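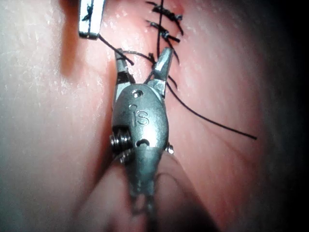
Open jaws at a line of stitches on a pink pad.

How to Keep a Practice Log for Hand Skills
Posted 8 Mar 2024

A log helps with any skill you learn by repeating it: suturing, knot tying, hand sewing, fly tying. You need a notebook, a pen and a clock.

1. Rule the page
Draw four columns: date, task, minutes, note. Leave the note column widest. I use the Handell ruled notebook because it lies flat, but loose sheets in a binder work too.

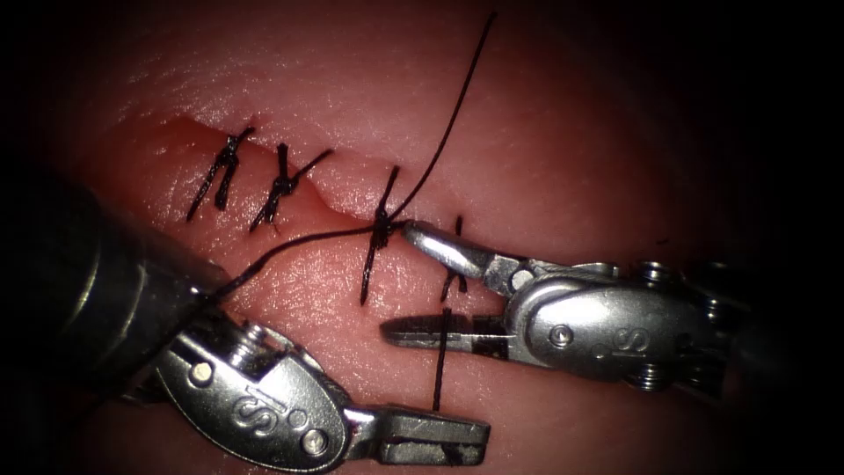 Write the task in narrow terms. "Square knots, left hand" tells you more in August than "knots" will. If you change thread or needle, start a new line.

2. Fill it in right away
Stop 3 minutes before the end of the session and write while you are still sitting down. Put down one thing that went badly and what you will try next time. Skip the praise.

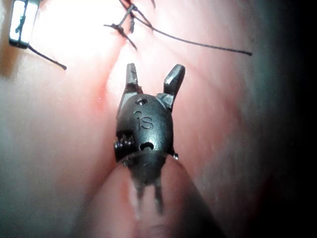 3. Number your sessions
Use plain running numbers and never restart them. My Sollbridge evening course ended at session 47, and I kept going on the same count. I am now at 207.

4. Read back once a month
Go through the note column with a colored pencil and mark any complaint that shows up more than once.

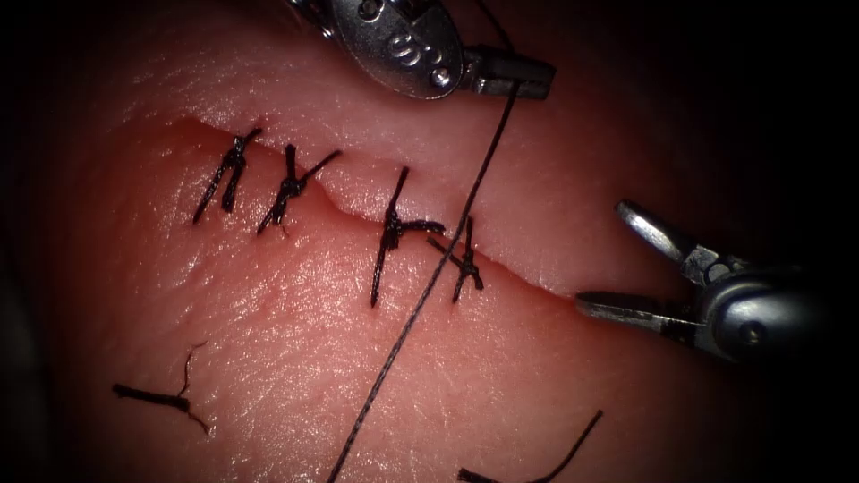 Pick one marked complaint and make it the first task of every session until the next reading. Leave the others alone for now. Copy it inside the front cover so you see it when you open the book.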